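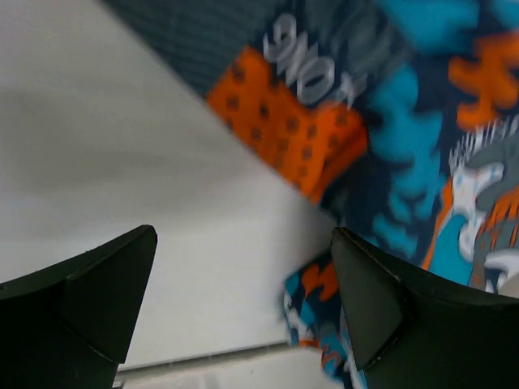

The Fourth Floor

Chelsea Wragg had been trying to let the fourth floor of Stukiria House since before the lifts were replaced. It was 4,000 square feet with a raised floor, good light on the east side and a kitchen that somebody had painted orange. The other floors were full. People came to see the fourth, walked up and down it, asked about parking and went away.

The building stood on the Woltamham ring road, between a tyre place and a hotel. The owner was a man called Pappas, who rang her on Tuesday mornings before he had eaten.

"Anyone?" he said.

"One viewing. Half past two."

"What do they do?"

"Accounts software. They want to be in by May."

"Tell them there are 119 spaces."

"There are 119 spaces for the whole building, Mr Pappas. They'd get 4."

"Tell them both," he said, and rang off.

She drove over at one o'clock and opened the blinds. A previous tenant had left a row of coat hooks by the door, each with a name on a strip of tape. She had meant to have them taken down. She read the names again, as she did every time, and then went to run the taps in the kitchen until the water came clear.

Dolis arrived early and alone. He was younger than he had sounded on the phone, and he carried a tape measure, which she took as a good sign. He measured the space between two columns, wrote it down, and measured it again.

"Why did the last lot go?" he asked.

She had an answer for this. It was about growth and a change in their needs. She had given it so often that she could say it while thinking about her tea.

"They ran out of money," she said.

He nodded and let the tape run back into its case.

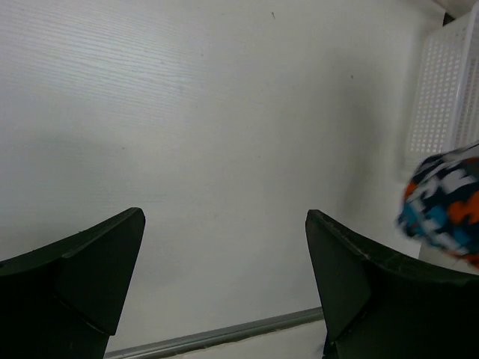

The Offer

He rang the next day and offered less than the asking rent, with six months free and the kitchen repainted. Chelsea wrote it all down. She thought the rent was fair. She thought six months was cheeky – four would have been normal – and she said so.

"Five," said Dolis. "And I'll do the kitchen myself."

Pappas, when she told him, was quiet for so long that she checked the phone.

"It cost me 500 pounds, that kitchen," he said.

"You painted it orange?"

"My wife chose it. She had an office up there when we first bought the place. At the end, by the window."

Chelsea had managed the building for years and had never heard of a wife. She looked at the plan on her desk. The end by the window was marked as a meeting room.

"I can ask him to leave it as it is," she said.

"No, no. Let him paint it." She heard a kettle being filled. "What colour does he want?"

"I didn't ask."

"Ask him," said Pappas. "Then send me the papers." 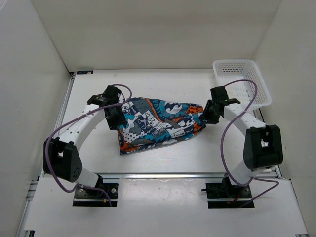 This page was last changed on Tuesday.

It was white, in the end. Dolis did it over a weekend with his brother, and he left one cupboard door orange on the inside, where the mugs were kept. Chelsea saw it when she came to hand over the second set of keys. She shut the cupboard and went down to read the meters.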